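Imau Open Day

The Imau Open Day is a yearly demonstration event held in December at the Imau workshop, a shared site for the development and testing of robot arms used in shop and warehouse handling. It is run by Votico, which owns the building, together with the software firm Asow. Visitors watch arms carrying out handling tasks at fixed stations and may speak to the operators between runs. Entry is free but places are booked in advance.

Background

The event grew out of a series of closed demonstrations for customers of Votico, which were given on request and often stopped work in the building for half a day. Erdal Akyol, then head of the workshop, proposed that they be replaced by a single public date. The first open day had 2 stations and was limited to visitors from local firms and technical schools. Later editions were opened to the general public, and a morning session for schools was added under Gülizar Kılıçarslan, who still plans the programme.

The largest attendance so far is 730. The limit is set by fire rules for the ground floor, where all the stations stand, and not by demand for places.

Format

Doors open at 9.30 am. Groups of up to 30 are led through the workshop along a marked route and stop at each station for one complete run. A run is not restarted for the benefit of a group that arrives late. If an arm drops an item, the operator decides whether to let the run continue or to stop and reset the table, and the result is entered in the station log in either case. The logs are placed on a table by the exit and can be read by visitors.

Two kinds of run are shown. In a guided run, an operator moves the arms by means of a pair of hand controls, and the movements are recorded. In an unguided run, the arms are driven by software trained on earlier recordings. A card at each station states which kind is in progress. The card was introduced after visitors at an early edition took guided runs to be unguided ones, a point raised in a written report by Erhan Karabulut.

Speed is held below the normal working rate throughout the day. Visitors stand behind a floor line, and the emergency stop at each station is kept within reach of the operator.

Stations

The stations change from year to year. Past editions have included cable sorting, the folding of cloths, the filling of small parts trays and the placing of lids on tubs. Shelf handling has been shown at every edition except the first. It is prepared by Ferhat Sarıgül and uses packaged goods of the sort sold in chemists and supermarkets.

The shelf handling station has two arms mounted along the front of a white table, with a slatted metal rack at the back. The goods are razor packs, both printed boxes and clear blister packs on card. The mixture is deliberate. A box has flat faces and holds its shape when gripped, while a blister pack has a raised front, a thin card edge and a surface that reflects the room lights.

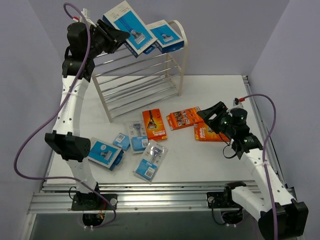 Operators are asked to use no more force than is needed to hold a pack, as crushed corners make later recordings of the same item less useful. Packs that have lost their shape are taken out of use at the end of each session. The station's recordings from the open day are kept apart from the main set, and by the most recent edition they came to 1516 runs.

Talks and related events

A short talk is given in the upstairs room after the last tour. Speakers have included Catalina Cabral, who spoke on the wear of gripper pads, and engineers from Asow. Işık, a training centre in the same district, holds a related evening course on the safe use of small arms, and its students may act as station assistants during the open day.

See also: Votico; Asow; Shelf handling; Guided operation

Last updated: December

This site uses cookies to remember your reading settings. By continuing to browse you agree to their use.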